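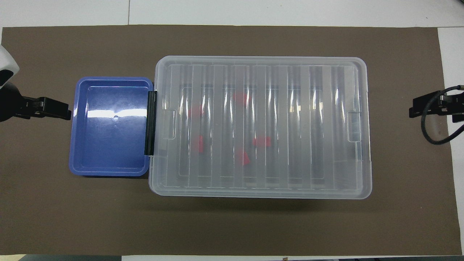 Teaching two arms to open a latched box

I've been promising this write-up to the other people at our shared workshop for months, so let's go! The job is for a pair of tabletop arms to open a clear storage box with a latched lid, pick out the red blocks inside, and put them on a blue tray. It sounds like an afternoon of work. Mine took most of July and I loved nearly all of it.

I'm assuming you already have two arms that move, a gripper on each, and some way to record poses and play them back. I use a little pose recorder called Matei that Onni Turunen wrote for our group, but anything that stores joint positions by name will do.

What you need

Two arms with parallel grippers
A table big enough that both arms can reach the middle
A large mat in a dull color
A clear plastic box with latches at the ends and a lid you can open from above
A shallow tray
Red blocks, or anything small with flat sides
Masking tape and a pencil
One camera looking down from the head position and one fixed camera beside the table

Step 1. Put the mat down and leave it alone

Lay the mat so it covers nearly all of the space the grippers will visit. Mine is brown. I tried a black one first and the grippers vanished into it on camera, then a white one, which blended into the table. Brown works for red, blue and clear plastic all at once, and it has enough grip that the box doesn't skate away when a finger bumps it.

Tape the back corners. If the mat creeps, every pose you've saved goes stale with it, and you'll spend an evening hunting for a software bug. (Ask me about the first week.)

Step 2. Place the box and tray

Set the box lengthwise in front of the arms, somewhere both grippers can get to it without stretching. Slide the tray up against one of the short ends. Keeping them close makes for a very short carry, and a short carry gives a block fewer chances to slip out.

Draw a light pencil mark on the tape at two corners of the box. Now you can take it off the mat, reload it, and put it back in the same spot. Mine goes back within 2 mm if I'm careful, and the grippers will forgive that much.

Step 3. Save your home poses

Each arm needs a resting pose that is out of the way but not far away. I like the grippers out to the sides and above the mat, open. Name these poses something plain. I have home_left and home_right, and I go back to them constantly.

Remember that left and right mean the robot's left and right! If you're standing across the table from it, they're swapped. Lyle Obi stuck a strip of tape on our table with big arrows on it after he and I spent ten minutes editing the wrong arm.

Step 4. Work the latch by hand first

Before you record a thing, open and close the box yourself with two fingers, slowly, using only the pinching motion a gripper can make. Notice where you push and which way the box wants to slide. You'll find that your other hand has come over to hold it still. That's the job for the second arm.

Record it in small pieces:

Move the holding arm down until its closed fingers touch the wall of the box, then back off a hair.
Move the working arm level with the latch, fingers open.
Go in slowly, close on the lip of the latch, and lift out and up in one curve.
Open the fingers and retreat the same way you came in.

Run the arms at 8 percent speed for this. I know it's tedious. Go make tea. At full speed a gripper that misses the lip will shove the whole box, and then you're back to the pencil marks.

Step 5. Fold the lid

This is my favorite part. The lid on my box folds in two panels, so you don't have to take it off completely. Grab the free edge, lift, carry it over, and lower it until the panel is resting. Don't drop it from a height, it bounces.

You only need one end open to begin with. I start at the tray end, clear the blocks I can reach there, and deal with the rest afterward.

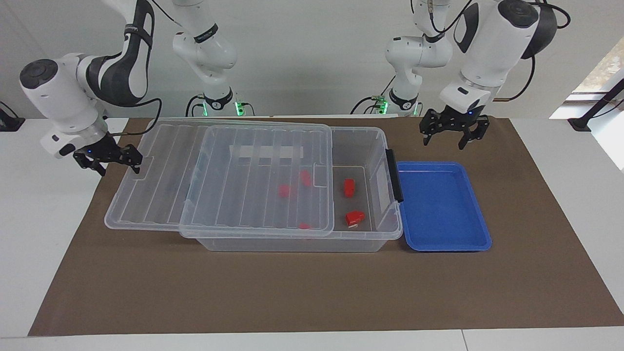

Lid folded back, right end of the box open, with the tray alongside.

Step 6. Pick the blocks

Start with a block that is standing upright. It gives the fingers a tall target and you can come straight down on it. Blocks lying flat are fussier, especially close to a wall, where a finger has to squeeze in between the block and the plastic. For those, nudge the block toward the middle with closed fingers first, then open up and grab it.

Save three heights for picking: one well above the rim, one just above the block, and one at the grab. Always travel between box and tray at the top height. I skipped it once to save time and caught the rim on the way out. The box came along for the ride!

For the tray, lower the block until it almost touches, then open. I keep a row of drop points so the blocks don't pile up.

Step 7. Get the light right

Clear plastic is hard on cameras, and a ribbed lid is worse. Through the ribs my red blocks turn into smears, so I don't ask the software to find anything under a closed lid. It looks only once a section is uncovered.

Glare is the other headache. A glossy tray will throw back a bright band from an overhead lamp, and a color detector can read that as a hole in the tray. Move the lamp before you start adjusting thresholds. If you have a window next to the table, test in the morning and again late in the day, and save settings for both. Salma Benkirane hangs a bedsheet over ours, and it does a fine job.

Step 8. Run it over and over

Once the whole sequence works at crawling speed, bump it up a little and repeat. I did about 200 runs before I trusted it enough to look away. Write down every failure with a word or two: latch, lid, wall, dropped. My first 29 failures were nearly all latch, which told me exactly where to spend the weekend.

A few fixes that helped

If the latch slips out of the fingers, wrap the fingertips in a single layer of rubber tape. Two layers made mine too fat to fit behind the lip.

If the lid springs back, leave the gripper resting on the panel for a second before you let go.

If the cable tugs at the wrist, give it a longer loop and check it with the arm at its farthest reach. A cable that looks fine at home can pull tight over the box.

If both arms want the same space, make one wait at home until the other has retreated. It's slower, and I've never had a collision since I did it.

Next I want to have the arms close the lid and snap the latch shut again, which needs a good deal more push than opening it. If you've managed that with light grippers, please leave a comment and tell me how you held the box down!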